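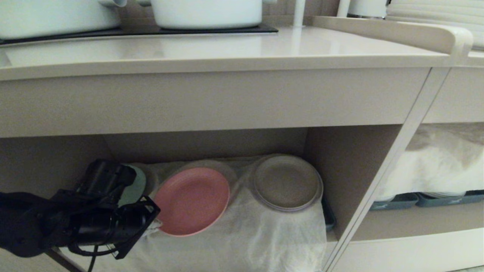
The Kitchen at Alcantara, Shelf by Shelf

Welcome back, and thank you for all the kind notes after the hallway pages! So many of you asked about the kitchen that I've finally pulled it together, and I'm afraid I have rather a lot to say about it for such a small room. Alcantara is the rental we've been fixing up since spring, just outside Prevomby, and the kitchen was the part I'd been dreaming about the longest.

The counter
I went back and forth on the color for weeks. White felt chilly and gray felt like an office, so we settled on a pale greige with a gloss to it, over a beige front. It catches soft highlights very nicely, and it goes with nearly everything, the two white pots on the black cooktop included. The top came from Idska and cost us $748 with delivery, a bit more than I'd planned, but I have never once been sorry.

The open shelves
We left the doors off below the counter. My mother's kitchen had doors on everything and every one of them banged, so I suppose I've been waiting years for this. It does mean you have to keep things tidy – guests can see it all – but it also means they can find a plate without opening six cupboards and calling me at breakfast time.

Plates on a cloth
The plates sit in stacks on a white cloth, and I let the cloth hang down over the front in folds because I like the look of it. It saves the shelf from scratches, too. I buy plain white cotton by the length at the Bidora market on Friday mornings and hem it myself in the evening with the radio on. When one piece gets tired it goes into the rag bag and a new one takes its place.

The compartment on the right
A slanted divider sets this part off from the plates, and I've grown very fond of that slant. Teal-blue trays hold the smaller white things, with something white and fluffy draped over. The trays are the only real color down there, and I think they're all it needs. I found mine at a closing sale in Prevomby, 17 dollars for the lot, and went home feeling like I'd robbed the place.

I'll have the pantry up sometime in September, once the paint is done and I've made up my mind about the hooks.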